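Ticket: Membership export stops early
Product: Histier, desktop version
Site: Brodbridge office
Raised by: Greer Lindsay
Handled by: Eustaquio Barajas
Status: Closed

09:10 Greer Lindsay
When I export the full membership list to a spreadsheet, the file stops at row 1,000. There should be another 165 names after that. No error comes up. The progress bar goes to the end and it says "Export complete". I need the whole list for the June renewal letters, so I can't send half of it to the printers.

Tried already: restarting the program, restarting the computer, saving to the desktop instead of the shared drive. Same result each time.

09:45 Eustaquio Barajas
Thanks, Greer. Can you tell me which export you are using? There are two. One is under File, the other is the button above the list itself. Also, is the list sorted or filtered when you do it?

10:05 Greer Lindsay
The button above the list. It is sorted by surname. The last person in the file is a Varela and everyone after that is missing, so it does look as if it goes down the list in order and then gives up. No filter that I know of.

10:30 Eustaquio Barajas
The button only exports what is loaded on screen, and the screen loads a limited number of rows. File > Export reads from the database and has no limit. Please try that one and choose "All records" in the first box.

11:20 Greer Lindsay
That gave me all the rows, but the postcodes have moved into the county column for some people. Givano, our mailing software, rejects those when I load the file.

11:50 Eustaquio Barajas
I have had a look at your file. The bad rows all have a comma typed inside the street address, and the file is being split at the comma. In File > Export, open Options and tick "Put quotes around text". Export again to a new file name — don't save over the old one until you have checked it.

13:15 Greer Lindsay
Done. Postcodes are in the right place. Givano still turned away 4 records, but those have no postcode at all, so that is our own data. I will ring the members.

13:40 Eustaquio Barajas
Good. I have asked for the message on the button to say how many rows were saved. I can't give a date for that. Until then, use File > Export for anything longer than the screen list.

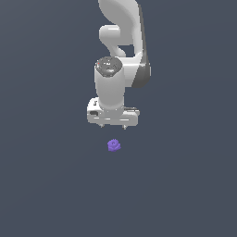
13:55 Greer Lindsay
Will do. I have put a note by the office computer for whoever does the next lot of letters. The file has gone to the printers, so please close this one.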